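3. Materials and setting of the table

3.1 Choice of objects

The study looks at one small household activity, the placing of mugs on coasters before drinks are served. We selected it because it is short and familiar to almost every adult, and because it leaves some freedom to the person who does it. A plate has its usual place in front of a chair, but a mug and its coaster can stand in many positions, and people have different opinions about which coaster is suitable for which mug. In our earlier interviews at the Mostlow site, several participants told us that they had never thought about this question, and then they spoke about it for a long time.

Coasters were of two kinds. The first kind is a round brown wooden saucer with a flat rim, a raised ring and a shallow round hollow in the middle. The second kind is a round woven coaster in a light tan colour, with a texture that can be felt clearly with the fingertips. Both kinds protect the table, but they treat the foot of the mug differently. A hollow suggests a correct position for the mug. A woven surface is more equal over its whole area, and the person must decide alone where the centre is.

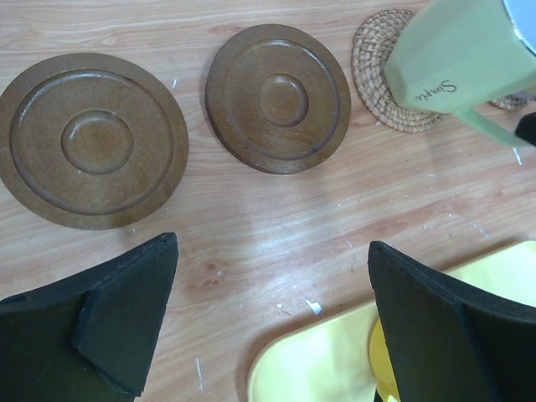 Wear on the objects was accepted. During the preparation of the study we discussed whether every set should be new, and we decided against this. In the homes of our participants the coasters are used every day, and a coaster without any mark would look strange to them. For the same reason the table was not polished or covered with a cloth. Small scratches and specks on the wood were left as they were, and we only wiped the surface between sessions.

The mugs were chosen by a similar rule. We wanted mugs that a person could buy without much thought, with a handle large enough for an adult hand. Printed words on a mug were permitted if they were short. In the pilot sessions at Cokum, a mug with a long sentence on it made participants stop and read, and this disturbed the timing.

3.2 The tray

All mugs were brought to the table in a yellow plastic tray with rounded corners. The tray has a practical role, but it also gives a clear beginning to the activity: while a mug is in the tray it is stored, and when it stands on a coaster it is ready. Participants understood this difference without instruction. Some of them asked if the tray should be taken away at the end. We answered that they could do as they would do at home, and both solutions were counted as complete.

We note that the tray takes a considerable part of the table. This was intended. In a small kitchen there is rarely a free surface, and the person who lays the table must work beside the thing from which the objects are taken. In the Lazaridis flat, where the first observations were made, the dining table was 60 cm deep, and the tray was often pushed so far to the side that one corner stood in the air.

3.3 Arrangement of the coasters

The coasters were laid out before the mugs were moved. They were placed as a loose group with the two kinds mixed, and we did not use a grid or marks on the wood. A regular row was tested in the pilot phase, but it led participants to fill the coasters from one end to the other, and then we could learn very little about their preferences. With a loose group the first choice is more open. Figure 3 shows the general arrangement, with the mugs still in the tray.
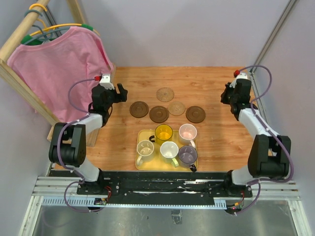
Figure 3. Five coasters of two kinds and five mugs in the yellow tray, on the wooden table.

The number of mugs was equal to the number of coasters, so that no coaster had to stay empty at the end. We consider this point important. When there was one coaster more, participants in the pilot phase moved the last mug several times and asked if an object was missing. Equal numbers removed this question, and the last placement became calmer.

After each session the positions were written down on a paper plan of the table in Biro, with a circle for each coaster and a short line for the direction of the handle. The direction of the handle was not part of our first plan. It was added in January, after we noticed that many participants turned the mug again when it was already in its place. A second reader compared 100 of the 500 plans with the written notes, and the differences were mostly about handles that pointed between two directions. These cases were kept in the material and are treated separately in section 5.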